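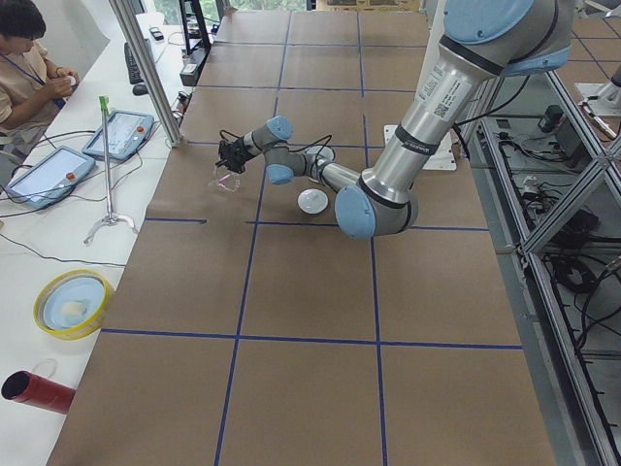 So I finally papered the big table, and I'm a little obsessed with it. I'd been putting it off since April, mostly out of laziness, and then on a rainy afternoon I dragged out the roll of brown paper and just went for it.

The idea came from Asuka Ishida, who taught the bookbinding class I took at Lunach. She covers every work surface in kraft paper and marks it off in blue tape, and her sorting days go so much faster than mine ever did. I used to pile everything up in one heap and then wonder why the small lids had all wandered off (under the sofa, usually).

My paper came from Stiltero, a 300 foot roll, and I've barely made a dent in it. The tape is Garkinen, the dark blue kind, and it tears nicely by hand. Run your two long lines down the length of the table first, then do the crosswise ones. I did it backwards on my first try and ended up with rectangles that leaned like old fence posts. Second try, much better! You do get a few creases and seams in the paper no matter how long you smooth it with your forearm, and I've decided I can live with those.

What goes in the rectangles? Right now it's cups and lids. I have a ridiculous collection of clear plastic cups with little round white lids, left over from the seed swap, and I wanted to know which ones still had partners. One cup, one lid, side by side, next rectangle. If a lid doesn't snap on, out it goes. The cups are great for beads and buttons too, and for the weird little screws that come with shelves, so I'm keeping more of them than I probably should.

A couple of things I'd do differently. I'd buy wider paper, for one. I'd also stick the tape down lightly until all the lines are in, then go back and press – peeling it off brown paper takes the top layer with it, and then you have a fuzzy stripe forever.

The best part is having the far end up against the window. All that green outside, and enough light that I can spot a cracked rim before I waste time hunting for its lid. I lost a whole Sunday morning to it and didn't mind a bit.

Next up is the ribbon drawer. I bought up to 600 yards of the stuff over the years from Arai, most of it on sale, and it's all in one knot. Wish me luck!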